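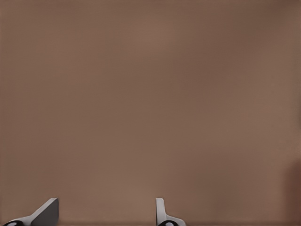 Posted by Casimiro Casado, Clatgate Robotics Club
16 April 2020

Well, we've done it, and I'm allowed to shout about it at last! The Clatgate Robotics Club has been given a place in the final of the Mengal Cup, the student contest for two-armed robots, and this year the whole thing is being run in simulation. No vans, no hire of the sports hall at Bretutwood, no packing foam. Our students are doing every bit of it from their bedrooms and kitchen tables, and I'm writing this from mine.

We'd been getting ready since February, when Cluvitz (the local engineering firm that has backed us from the start) paid for the computer time we needed. They gave us 3000 hours of it, which sounded like a silly amount until the students got going. By last night they had used 342 of them, mostly on one stubborn task.

The task is moving small items between containers with a pair of arms, and the team has to write the control code and train it on runs they have driven themselves. They've recorded around 200 so far. I drove a few too and was quickly asked to stop. 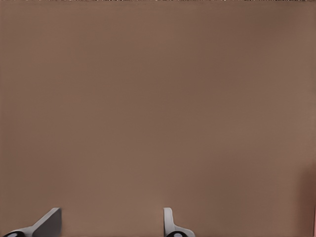

What has pleased me most is how the work has been shared out. The younger ones took on the wrist views, because those are what the code leans on when a gripper gets close to anything, and they've sat through hours of plain brown picture working out what the arm can and can't tell from it. It's slow going and they've been great about it. The older students look after the arm control and the scoring, and we all meet online in the evening to argue about whose change broke what. (Mine, on at least one night.)

There are 61 teams entered across all the age groups, so we're not getting carried away. Still, I've read our code next to last year's and it's a huge step up. 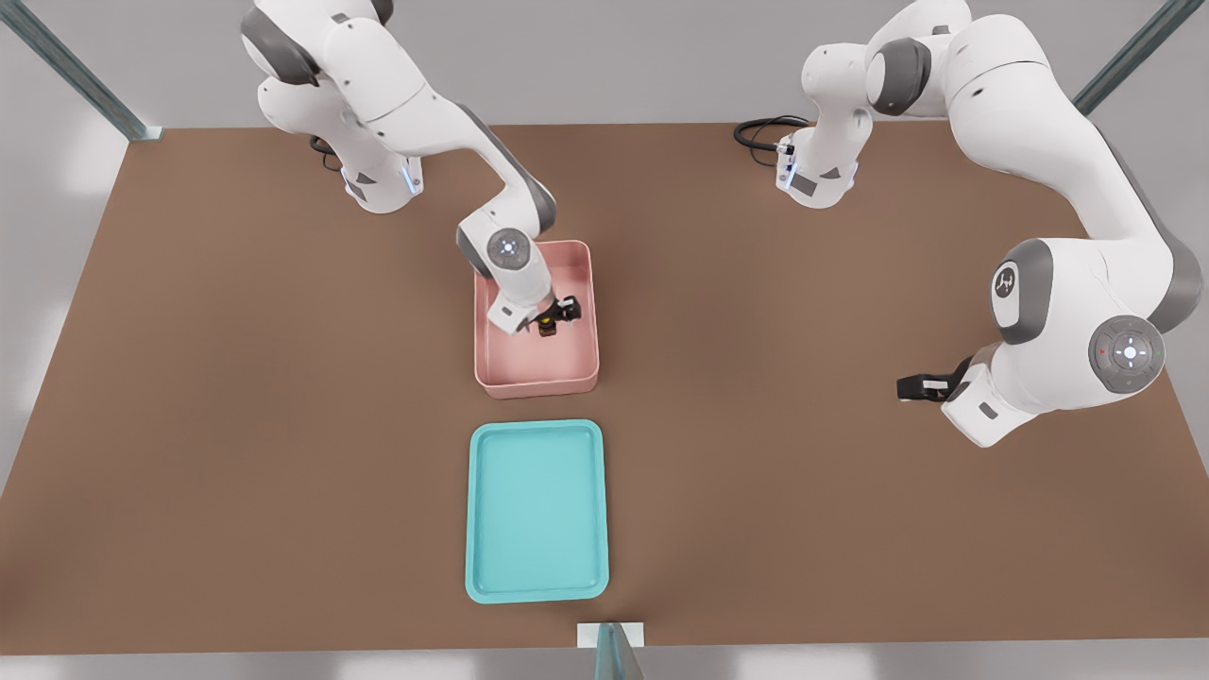

The final has a rule that both arms must be under the team's control for the whole run, even when only one of them has a job to do. That catches people out. Our students treat the spare arm as part of the problem, so while the left gripper is down in the pink bin with the little dark item with the yellow-orange band, the right one has to hover clear of the turquoise tray. Getting that to happen every time has eaten most of this month.

The final will be streamed, and families, old members and anyone else who fancies it are very welcome to watch. We'll put the link on the club page as soon as Mengal sends it over. If you're a student in Clatgate and would like to join us, you don't need any kit or any experience, just a computer that can manage a video call. Drop me a line through the club page and I'll get you set up.

Press questions can come to me the same way. I'm happy to talk, and the students are even happier to!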